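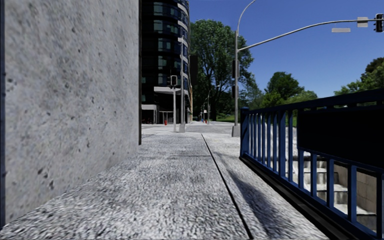

Marcelle Lebrun has heard the pitch many times: swap the controller, keep the robot, and the sidewalk problem goes away. She has spent most of a year testing that claim in simulation, and she is not buying it yet.

"Every vendor shows you a clean run," she says. "I want the other 206."

The figure comes from her last comparison, in which two controllers, Bolosar and Plonska, were each given 207 starts on the same virtual street corner. Bolosar reached the goal more often. Plonska was slower and stopped for things Lebrun couldn't identify, though she says she would still take it over the winner. "Bolosar cuts close to posts. In a simulator a post doesn't send you a bill."

Her colleague Annick Perrin looks after the camera side of the work, and is the more patient of the two. She swapped three camera setups in and out and found that mounting height mattered more than the choice of controller. The lowest one had trouble with hard shadows on concrete, which it tended to read as an edge. "Raise it 15 centimeters and half of that goes away," Perrin says. "Then you lose the curb. So what did we win?" 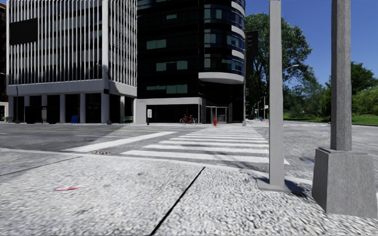 Lebrun's bigger complaint is with the corner itself. Rendered concrete has a speckle to it that she suspects the controllers have learned to like. She asked for 2,000 extra runs with the ground texture changed and nothing else, and the gap between the two products shrank to almost nothing. The report went to Fuchs, the firm paying for the study, in September. They asked whether the first set of numbers could go in the brochure.

"I said they could print both sets or neither," she says. "I haven't heard back."

Perrin thinks simulation is still worth the electricity. It weeds out the bad ideas cheaply, and she would not want to try a new controller on a real crossing first. Lebrun agrees with that much – but she wants outdoor trials before anyone talks about a ranking, and there is no budget for them so far.

A third controller, Hetero, is due on their machines next. Lebrun has read the spec sheet twice. "It says 'robust' on every page," she says. "We'll start it next to the posts."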